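Home | Workshop | Kitchen | Laundry | Storage | Contact
Filed under: Workshop basics, Electrical care

Checking and storing extension leads

An extension lead is rated for the current it can carry when fully unwound. On a drum, the figure for a wound lead is lower and is normally printed beside the other on the same label. A coiled cable cannot shed heat, and the inner turns soften first. Unwind the drum completely before running a heater, a wet vacuum or a table saw, even if the socket is only a few steps away.

Add up the load before plugging in. Divide the wattage of each appliance by the supply voltage to get the current in amps. At 230 volts, a 625 watt sander draws a little over 2.7 amps, and a 2 kilowatt fan heater draws 8.7. The total must stay below the rating of the lead and below the rating of the plug fuse. A lead marked for 5 amps should have a 5 amp fuse fitted. If a larger fuse is found in the plug, change it.

Do not plug one lead into another. If the reach is short, buy a longer lead or have a socket fitted.

Coiling

Coil flat cable in loose loops, following the bend it already has. Tight wrapping between hand and elbow twists the cores and leaves kinks that never quite come out. Secure the coil with a cloth strap. Wire ties and rubber bands mark the sheath, and rubber sticks to some plastics over a warm summer. Hang the coil on a broad peg, never on a nail.

Ludivine Vasseur wrote in to suggest a label at the plug end giving the length and the fuse value. Paper labels fall off in a damp garage. Use cloth tape and a laundry pen.

Inspection
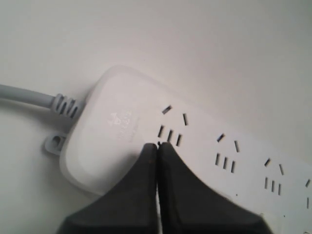

Inspect every lead twice a year; April and the start of the heating season are convenient. Unplug it first and run the cable slowly through a dry cloth, feeling for cuts, flat spots and stiff lengths. Most wear occurs within a hand's width of either end, where the cable flexes. On a power strip with a ribbed strain relief like this grey one, bend the sleeve gently and look into the slits between the ribs for splits or sawdust. The sleeve should not turn or pull away from the body. If the inner cores can be seen at any point, cut off the plug and discard the lead. Tape is not a repair.

Cleaning

Wipe the casing with a barely damp cloth and leave it for 20 minutes before use. Keep spray cleaners away from the sockets. Brown marks around a socket hole mean a loose contact inside, and the strip should be replaced.

Previous tip | Next tip | All workshop tips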